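The Coffee Corner, Part 4: Paper Cups

Back to the coffee corner at Toivonen! If you've been following along you know we started with the shelf, went on to the grinder, and then spent far too long on spoons. Now it's the cups, and I have been looking forward to this one since December.

A little background for anyone who came straight here. Toivonen is the old bakery building where a bunch of us rent desks and workbenches, and the coffee corner is the bit of counter by the back stairs where everybody ends up sooner or later. I look after it. I didn't exactly apply for the job. I complained about the old setup one morning, Saron Tesfamariam said "so fix it," and that was my whole interview.

The old setup was a tall plastic tub of thin white cups with the lid half off. You reached in, you pulled, and three cups came out stuck together. Then you tried to peel them apart with one hand because the other one was holding your phone or your toast, and two of them landed on the floor. I must have thrown out a sleeve a week that way (yes, I'm the sort of person who notices). And the cups were so thin you had to double them up for anything hot, which meant you'd have been fine with the three stuck together in the first place.

So I went shopping. I got samples from Candeck and from Nastora, and I had them lined up on my windowsill for most of a month, drinking my coffee out of a different one every day. Bontu Tufa, who has the desk next to mine, got dragged into it too and turned out to have much stronger opinions than I did. She hates a smooth cup. She says it's like holding a wet fish. I'd never have put it that way but now I can't stop thinking it!

We went with ribbed cups in the end, the Nastora ones, dark brown outside and white inside. The ribs go around and give your fingers something to hang on to, and your hand doesn't get nearly so hot because you're not touching the whole wall of the thing. I love the brown. It looks like chocolate, and it hides drips, and drips are most of what goes on in that corner between eight and ten in the morning. The pale inside is good too, you can see how strong you've made it before you commit. Saron says no one needs to see that. Saron puts in so much milk it doesn't matter.

The other thing I've gotten picky about is the rim. A good paper cup has a nice fat rolled edge at the top, and a bad one has a mean little edge that goes soft by the time you're halfway down. Run your thumb around one next time you have a cup handy. There's always a spot where the paper overlaps, and if you drink from right over it you can feel a tiny bump on your lip. I turn mine so the seam is off to the side. Bontu had never noticed it in her life, and now she turns hers too, so I've ruined that for her.

They come in sleeves, and a case is 515 cups, an odd number that I can't explain and that Nastora couldn't explain either when I called. I asked if it was 500 and a few spares. The man said he'd never thought about it. I store the case under the stairs next to the filters, up on a board because the floor there sweats in the summer, and I bring a sleeve out whenever the corner starts to look thin.

Storing them lying down was Bontu's idea. I'd always stood cups upright, upside down, in a tower, the way my mother did with her picnic cups, and a tower is fine until somebody in a hurry brushes past it with a backpack. On their sides they stay where you put them. You take one off the end, and the white rims show all along the stack so you can tell at a glance if it's getting short. I used to keep a sticky note for that. I don't miss the sticky note.

We did talk about real mugs, and I know somebody is going to write in about it, so let me get there first. There are mugs! There are 17 of them on the shelf from Part 1, and regulars mostly use their own. The paper ones are for visitors and for the evening groups, and for anybody taking a coffee out to the yard, where we have lost more good mugs than I want to talk about. I found one in the gutter by the bike rack last spring with a plant growing in it. The plant is doing well, it lives on Saron's desk.

Lids are a separate headache. The Bellonen lids we had left over from the old cups don't fit the new ones, they sit on top and look like they fit and then they don't, and I had a very bad morning with a gray sweater finding that out. I've put the leftover Bellonen lids in the craft box by the front door. Take as many as you like. They make decent paint palettes and very good saucers for seedlings.

A few of you asked what the new cups hold. A medium from our machine goes in with room for milk. A large does not. If you want a large, bring a mug, or have a medium and walk back over for another one. It's 22 steps from my desk.

Picture's at the bottom as usual, click it for the bigger one.

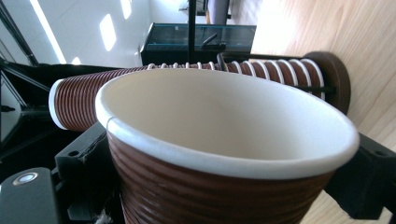 Anyway, Part 5 is going to be milk jugs, and I already have two people not speaking to each other over the spout on the small one. If you have a jug you're fond of, bring it by the corner and leave it on the shelf with your name on it, and I'll wash it and give it back, I promise. Bontu wants to do a page on stirrers as well. I told her to start collecting them and we'd see.

Spare sleeves are under the stairs on the left. Please close the box again when you've taken one, the moths get in.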